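Section 2: Choosing a spot and setting up your Gurar loom

Welcome to the fun part! By the end of this section your loom will be standing, level and ready for its first warp. Take your time with it - a loom that starts out square is a joy to weave on for years.

Before you begin

Open the long carton first and lay everything out on a blanket. Keep the small bag of brass pins closed until step 4, as they love to roll. You will need a rubber mallet, a soft pencil and a tape measure. A helper is great for steps 3 and 4.

CAUTION: The castle (the tall center part) is top-heavy until the cross beams are in. Never leave it standing alone, and keep kids and pets out of the room.

1. Pick a place with good side light and enough room to walk all the way around. You will be threading from the front and winding from the back, so a corner gets old fast.

2. Check the floor for level in both directions. 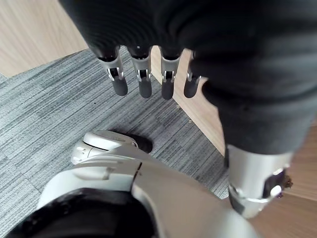

Treadles are happiest when the loom can't creep, and a loom creeps every time you beat hard. Carpet holds it still but lets the feet sink unevenly, so recheck your level after the first week of weaving. On a light wooden floor like the one in the photo, put a felt pad under each foot, then a strip of rug gripper under the felt. It keeps the finish nice, and it really does quiet the beat!

3. Stand the two side frames up with the pencil marks facing in. Slide the breast beam into the front slots and the back beam into the rear slots. Tap gently with the mallet.

4. Lower the castle between the side frames and push one brass pin through each hole. The pins should go in by hand. If one sticks, loosen the beams and try again.

5. Measure corner to corner, both ways. The two numbers should match. If they don't, nudge the longer diagonal and measure again.

6. Tighten all the wing nuts, going back and forth between left and right.

NOTE: The Drultanness model has a folding back beam. Lock it open before step 5 or your measurements won't mean a thing.

7. Hang the shafts, starting with the one nearest the front. Each should drop freely and swing a little - that's just what you want.

8. Tie up two treadles for plain weave and try them with your shoes off. Feels good, right?

The warp sticks and the reed stay in their wrappers until Section 3, where we measure a first warp of 174 ends in Han cotton.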